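Re: [monside-sky] Lights over the reservoir, Saturday

Hi all,

Catching up on the list after a couple of weeks away, and wow, I missed a lot! I want to answer the message below before it slides off the bottom of everybody's inbox, and then I have a sighting of my own to add.

> We were parked on the Kaseo side of the reservoir, facing the dam. Two
> orange lights came up from behind the trees, one a bit higher than the
> other, and hung there. My wife timed them at 56 seconds on her phone.
> Then the lower one went out and the other slid off to the left, fast,
> no sound at all. The dog would not get back in the car afterward.
> Has anyone on the list seen anything like this out there? I don't want
> to send in a form if it's only going to be lanterns again.

Please do send in the form! Lanterns or no lanterns, the form is how we keep track of this stuff, and half the good cases in the old Skundia newsletter started with somebody who was sure it was nothing. I'd love to know which way the wind was going. A lantern can't go against it, so if your light slid left and the wind was blowing right, you've got something worth arguing over. Do you remember if there were waves on the water, and which bank they were hitting? And was the orange steady, or did it flicker? Lanterns nearly always flicker toward the end.

The dog part I find really interesting, by the way. Mine did the same thing in December, the night of the humming (some of you will remember that thread, it got a little heated). She sat down in the driveway facing the Granström barn and I had to carry her in.

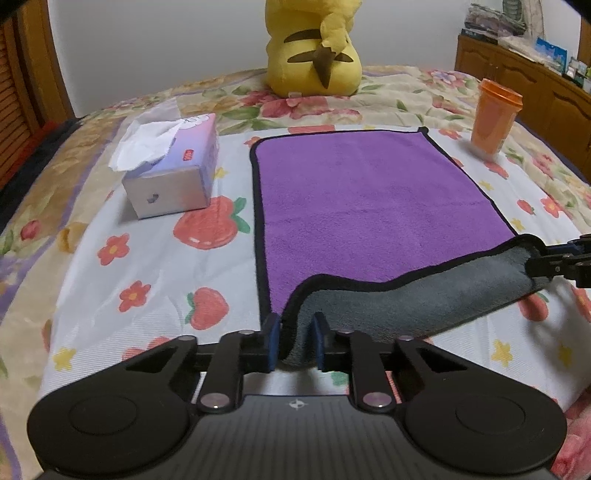
My own sighting was a lot shorter than yours. I was out on the back step at ten past eleven, letting my eyes get used to the dark, when a light came over the Granström roof from the north. White at first, then a dull sort of purple, pretty close to the purple side of that microfiber towel, if you picture it with a lamp behind it. I've never had a color like that before. It went over without blinking, made one wide turn, and faded out above the power lines. I counted 14 seconds, and I count slow. No engine noise. The frogs kept right on going, so whatever it was didn't bother them any.

Things I've already checked, so you don't have to write and ask: no station pass at that hour, no planes on the tracker I use (I know, not everything shows up on it), and the tower at Monside has red lights only. My neighbor across the road was up with a sick kid and saw a glow on her kitchen ceiling, but she didn't look out. She puts it a few minutes earlier than I do. Her stove clock has been wrong as long as I've known her, though, so I'm sticking with mine.

I've had more than 2 people on this list tell me off the list that purple means a camera problem. Well, I wasn't using a camera! It was just me and a cup of tea.

If anybody within a few miles of the reservoir was outside between eleven and midnight, please write, even if you saw nothing. A "nothing here" with a time on it helps me work out how low the thing was. And to the couple on the Kaseo side, could you tell me how far above the trees your lights were? Fists at arm's length is fine.

Clear skies, and keep your porch lights off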